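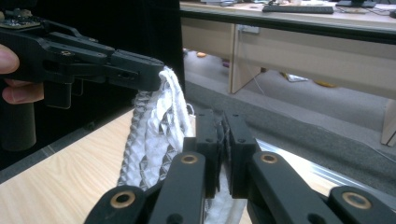 **May, 3:40 pm - cord bench**

Went through the braided cord with Haruna this afternoon. The white from Plita and the greyer stock from Uchida had ended up in one crate, so we sorted both before cutting anything.

White: 627 cm left on the long hank. The braid is chain-like and opens up when folded tight, then closes again if you pull it straight. Bundles stay neater folded than coiled. Coils kept a twist in them and I had to redo 2.

Grey: firmer, diamond weave, holds a bend. Cut 28 pieces at 200 mm for the Flellum handles. Ends taped before cutting, tape left on. Daichi wants them whipped with thread later - fine by me, but he can do the thread.

Folding that worked:

- find both ends first
- fold in long loops, laid side by side
- tie at the top, one turn only
- hang by the top, don't stack

Two turns at the top leaves a dent in the white. It was still there after lunch.

Setsuko asked for a short white offcut to try in the dye. Put one in her tray, no label yet.

To do: reorder white, ask Hok-lam which width he used last time. The crate needs a divider. Grey is back on the lower shelf.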